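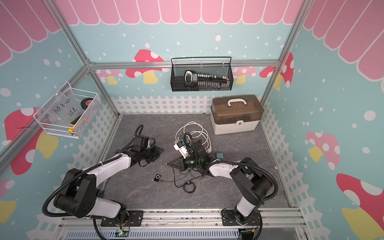

The Clernine Gauge

The gauge at Clernine had been read every morning for 606 months, and for the last 4 of them the readings had been wrong.

Ilham Younis found the error on a Monday, in the second drawer of the survey office, where the carbon copies were kept. The official log gave the reservoir level in millimeters above the sill. The carbons gave the same figures up to the end of winter. After that the log ran higher than the carbons, first by 2 millimeters, then by 5, then by 11. The handwriting in both was that of Kacper Zieliński.

She laid the pages side by side and drew a line under the last pair that agreed. Then she telephoned the dam.

"The float is sticking," Kacper said. "I correct for it."

"By what method?"

"By looking at the water."

"The procedure is to report a sticking float and read the staff."

"The staff is under silt to the 790 mark. I reported that too. It was acknowledged."

She asked who had acknowledged it. He gave the name of Cường Quan, who had retired in the spring and whose desk had been moved to the basement with the drawers still full. She wrote the name down.

She drove up in the afternoon with a level, a tripod and a spare float packed in a bread box. The road followed the outlet channel for most of its length. At the gatehouse the channel was running clear and shallow over its apron, and the seepage weir beside it was running too. The weir was a steel plate with a V-notch cut in it. Water passing through the notch should have stood at the depth of a finger. It stood at the depth of a hand.

Kacper came down the steps in rubber boots. He was a tall man and he held the rail.

"How long has it been like that?" she said.

"It comes up with the lake."

"The log says the lake is higher than it was in March. The carbons say it's level."

"Yes."

She set up the tripod on the brass benchmark at the end of the parapet and took a backsight. He held the rod for her at the waterline without being asked. The wind put a chop on the surface and she waited through it, reading the high and the low and taking the mean, and then did it again from the second benchmark. The two results agreed to a millimeter. She worked the subtraction in pencil on the lid of the bread box.

The lake was level with the log. The carbons were wrong.

"You corrected the log and left the carbons," she said.

"The carbons are what the instrument says. The log is what the lake says. I thought somebody should have both."

"You could have written a note."

"I wrote 3. They're with Quan."

She looked at the stilling well. The float cable went down through a hole in the cover plate, and where it passed the edge it had worn a bright groove in the metal. She put her thumb in the groove. Then she walked back to the second benchmark and sighted on the first without the rod, only the crosshair on the brass, and read the difference in height against the figure stamped on the plate in the year of construction.

She read it twice. She let Kacper read it.

"The well has tilted," he said.

"The abutment has tilted. The well is bolted to it."

The benchmarks had gone down together, the near one more than the far one. That meant her own result was short by some amount she could not fix from where they stood. The lake might be where the log put it, or it might be closer to the crest than either of them had written. There was a third mark on the rock above the road, at Trorden, and a line of levels to it would take until dark.

"Do you have a lamp for the rod?" she said.

He went up to the gatehouse. She heard him on the telephone, giving the operator the number for the villages and spelling his surname. When he came back he had the lamp, two coats and the log. He had already ruled a new column in it, to the right of the other figures, and left the heading blank.

They started up the road. At the first turning point she called the reading and he wrote it down.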